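Can a machine clear up after a children's party yet? A small Gustport firm, Isero, thinks the answer is getting closer, and it has given its two-armed helper a chore most of us would happily hand over: sorting out the cups.

It sounds easy until you try to teach it. Clear cups are hard for a camera to pick out, and a grip that suits one can squash the next — so there's plenty to learn! Isero says the arms have now had 1,308 goes at cup jobs, 47 of them on Sunday alone. Next come plates and, with luck, a trial in the café at Retamal.

Two arms, trays or a mat, and cups in several colours:
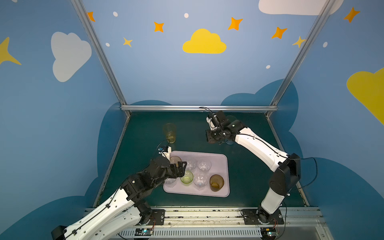
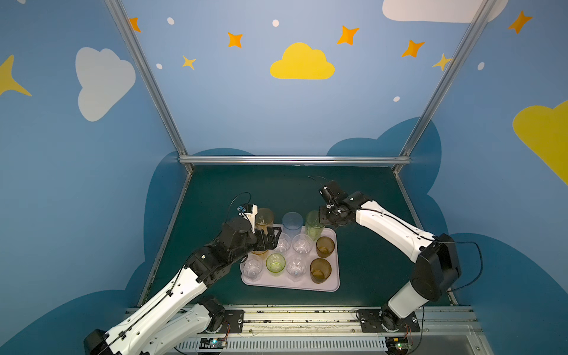
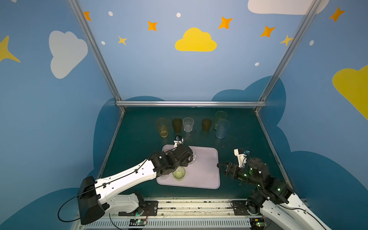 Emiliano Paredes wrote in to say he would pay good money for one at home, but only once it can manage a greasy frying pan as well.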